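4.3 Recording a soft-object trial

Complete section 4.2 (arm homing and hand zeroing) before starting. The procedure applies to the two-handed plush trials of the Nirnix grasp study and produces one labeled episode per run.

1. Start the Grallura recorder and load the profile "plush_bimanual". Confirm that the head and wrist streams both report 30 frames per second.

2. Place the plush toy on the main table within reach of both hands. Do not straighten the limbs or smooth the fur. Varied starting poses are part of the method.

3. Close both hands slowly until each one has contact, then hold for 100 frames.

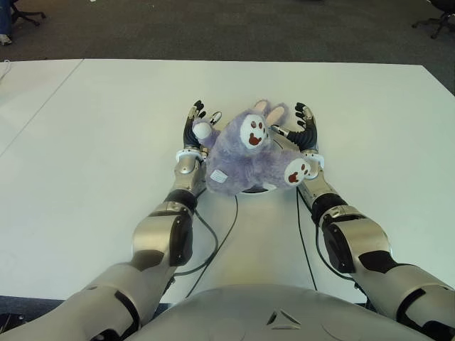
4. Check the contact flags in the status pane. On long fur the flag may flicker. Raise the filter setting one step at a time, and note the final value in the episode header.

CAUTION: Keep the cables on the inner side of each arm clear of the elbow joints. Stop the arms before moving a cable by hand.

5. Open the wrist view and set exposure manually. Auto exposure drifts when a black hand and a white tabletop share the view. Some clipping of the tabletop is acceptable – loss of detail in the fingertips is not. 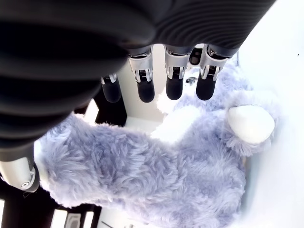 6. Press Mark to write the grasp label. If the label is late, correct it in Sulach after the run. Do not edit the log file directly.

7. For single-hand episodes, keep the left hand closed on the toy, open the right hand and raise it clear. Wait for the right arm to report zero velocity before pressing Mark again.
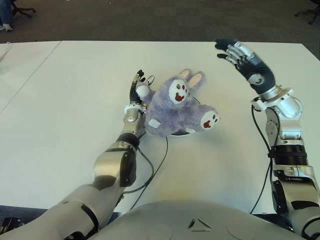

8. Save the episode. The recorder rejects files with more than three dropped frames.

NOTE: The December set holds 243 episodes, of which 162 passed the contact check. Most rejected runs failed at step 4 with the default filter. Dalibor Urban's revised filter is in the current profile; do not mix episodes from the two versions in one training split.

Send questions on label format to Nantana Kaewkla. For replaying saved episodes on the Khasawneh bench, see 4.4.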